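A January visit to Plosivix

I had pictured a lab with benches and bright lamps. Victor Shemweta opened the door in his socks and led me into a living room, sofa and all, where Plosivix gathers examples for its learning system, Cleleo. The idea is wonderfully simple: people do small household jobs with a gripper held in the hand, a camera on it records each try, and Cleleo learns from the recordings.

The job on the day I came was sorting small things in and out of a box. Victor wants 854 good examples of it, and they had 428 when I arrived.

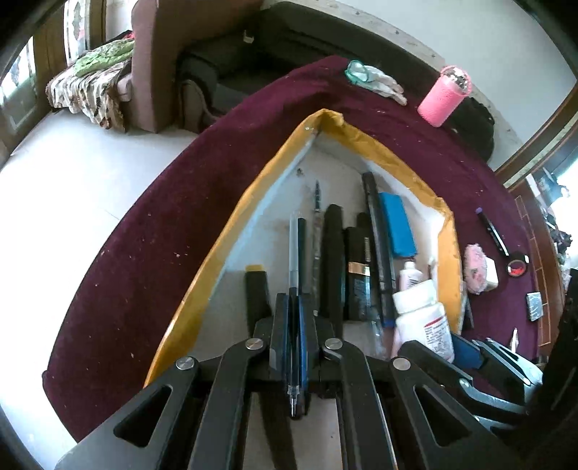
A gel pen between the fingers, with the rest of the box behind it.

I got to try! The gripper is easy to close and much harder to aim, and my first few goes were awful. Fulvio Guerra, who checks the recordings, told me to keep them coming anyway (slow tries and second tries get their own label). He also likes a messy cloth. Pens, tape and gloves get moved between rounds, so the system doesn't learn one fixed layout by heart.

Pens I got the hang of fairly quickly. Smooth, chunky things took me longer, as you have to come at them squarely from both sides, and I kept arriving crooked.
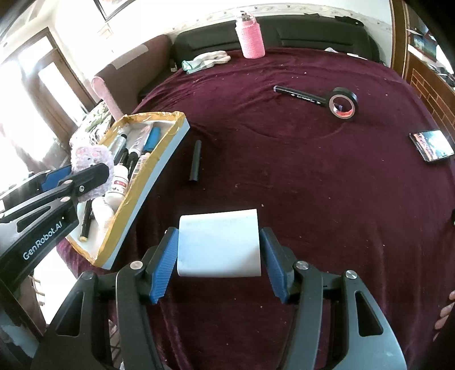
Lining up on a white block, with a second gripper over at the tray.

We stopped at 4 for tea and went through my clips on Fulvio's laptop. He kept more of them than I expected, and I was ridiculously pleased. Next they move to the kitchen for cups and lids, 700 examples this time, and I've already asked if I can come back.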